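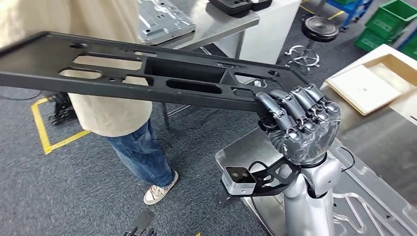

Rosalie Thaler wrote:

> Are the side plates for the Skirkeck rack going in raised rim out or rim in? The sheet shows both. Also do we keep the old bolts or order new. I have 14 of the M6 left in a jar.

Rim out. Ignore the second drawing, it's from the old version, I keep meaning to take it down.

Bolts: use the ones in the jar first. Hand tight only until all the plates are on, then go round again with the wrench. Did it the other way in February and had to undo the whole left side, two hours gone.

The long black plates are awkward more than heavy. One person on each end please, and don't set them down on the rim, it chips. Flat on the carpet is fine. Oval slots are for the cables, round holes are for bolts, the deep pocket is for the power brick. Don't put bolts through the slots even if they seem to fit!!

Labels stay on for now, I still need to check them agianst the packing list from Triantafyllou. They charged us for six plates, 578 total, and I want to be sure before we pay.

Can somebody bring a second wrench. And the long level if its still at Jilleo.

I'm there from 4 pm, door code same as before.

Aleksi Rissanen

Previous message | Next message | Thread | Author | List home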